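Saturday, October 8, 2022

# House rules for two arms at one table

Welcome to the Lorkside gallery page! We've been rewriting our bench rules for shared tables since May, and it seemed friendlier to put the new wording up in simulation, next to the work itself, than to send everyone another long file (the last one ran to 38 pages, and we do apologise for that). Anything marked Dreltia is our own rule, and the rest is borrowed with thanks from our neighbours at Clastow.

## Travel height

Dreltia rule 2: an arm with an empty gripper crosses the table high, well clear of anything standing on it. The green can and the row of black pegs are the sort of thing we have in mind. 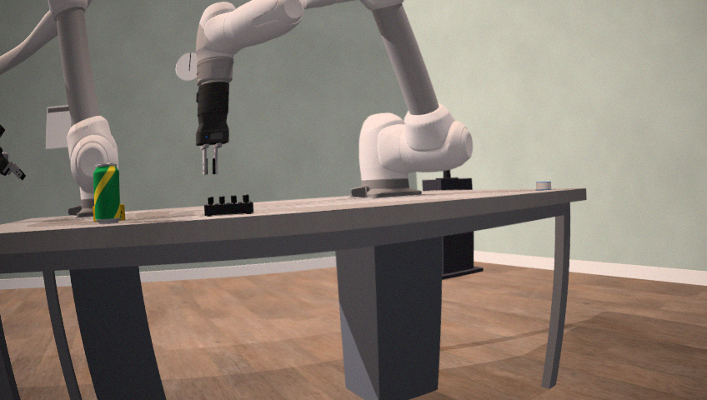 ## Sharing the tabletop

Both arms may be over the table together, but please give each one its own end to work in, and agree on who goes first before anybody reaches for the middle. Small items are best set down with a bit of breathing room, which makes life easier for the next program along.
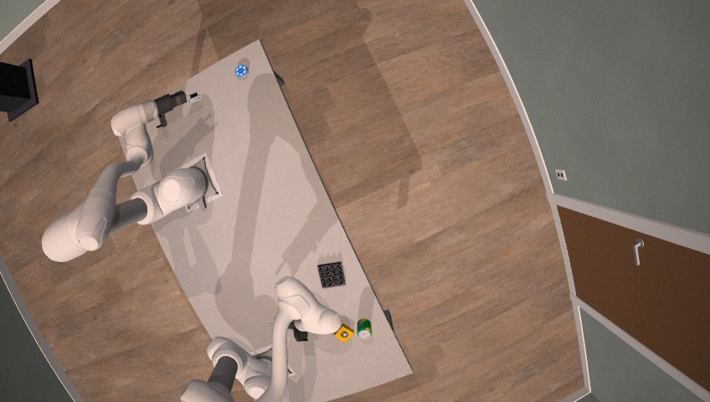 The Clastow wording also asks for a slower approach over the last stretch before contact, and we've kept that as it was, even if it does make for a longer afternoon. Comments are very welcome until the Salinas meeting, and after that we'll number everything properly.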